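Workshop notebook, January
Posted by the bench team, Harnbridge
Filed under: Grippers & Handling
Print this page | E-mail this page

Back on the shelf rig today, comparing the Zokby clamp with the old Fludeo suction cup, which I must admit I'm still rather fond of. Same arm and same Latuheru controller for both, 40 picks each, and I kept the approach speed low so my nerves could cope. 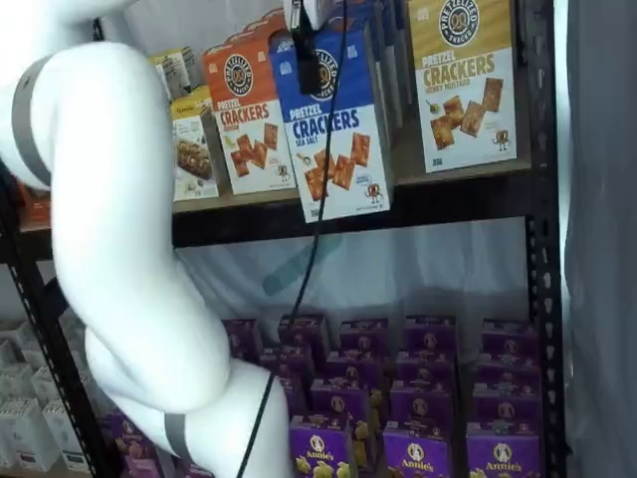
The Fludeo dropped 13, mostly tall cartons peeling away as the wrist turned. The Zokby dropped 2, and both of those were my own doing (I'd left the closing force on yesterday's setting, silly me!). 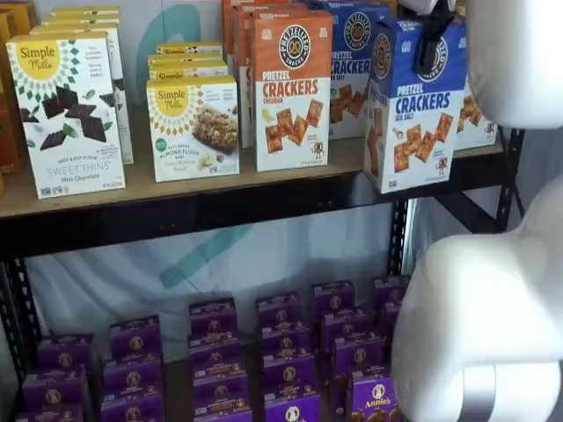
Grip height is what I'd like to sort out next. With the clamp hooked over the top of a carton, as on the blue Sea Salt one, there's a long box dangling below and the bottom edge has to get past the front lip of the shelf. I'd like to try a touch more lift before we pull back, and perhaps a softer pad on the finger if there's one in the drawer.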